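Notes from the Voyle tasting day, Torbridge
13 July 2021

Typing this up on the train so forgive the state of it. Voyle does the catering for Clokon, the little regional airline, and once a year they let outsiders into the kitchens. Went mostly for the new tea. Stayed for the soup.

Check-in was slow. One lanyard printer, one long line, then hairnets. Maham Kazmi from the menu team took our group round. Very quick walker. She talks over her shoulder, so I missed a fair bit at the back.

Cold kitchen first. Sandwiches, salads, the cheese plate they've had since forever. Big change is the bread, now a soft seeded roll from a bakery in Wellthorpe. Apparently sliced bread goes stiff in the cabin air and they got sick of the complaints. Roll was good. Filling a bit mean, I thought, and I said so on the card.

Then hot meals. Menu drops from 17 dishes to 12 starting in August. Gone: the mushroom pasta (no tears from me), the breakfast wrap. Staying: chicken and rice, lentil curry, mac and cheese. They salt more than you'd expect, taste goes flat up high. We tried the curry twice, once as served on the ground and once in the version for the plane. Second one much too loud in a normal room. Makes sense I guess.

Tea. Finally. Malty black blend, comes in a paper cup with a fold-out handle, free on every flight over 30 minutes. Decent! Holds up to milk. The green one tasted like hay and I left most of it. Asked about decaf, got a "we're looking at it." Asked about oat milk, same anwser.

Lunch was whatever we hadn't finished, plus tomato soup that isn't on any flight and should be. Nearly missed the 2:15 bus going back for seconds.

Gripes: no water anywhere until the end, and the Q&A got eaten up by one guy's lost suitcase. Parking is a pain too, take the bus from Torbridge station, stop is right outside teh gate. Tickets were $11, got a box of shortbread to take home, so no complaints there.

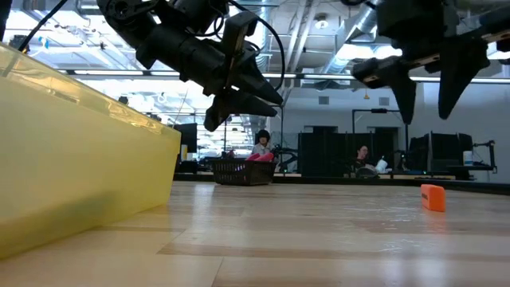
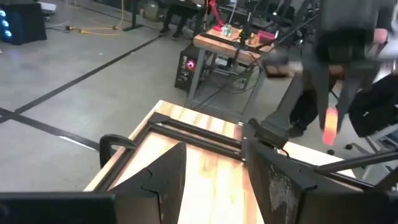

Wooden tabletop, both shots. Yellow bin in the first one.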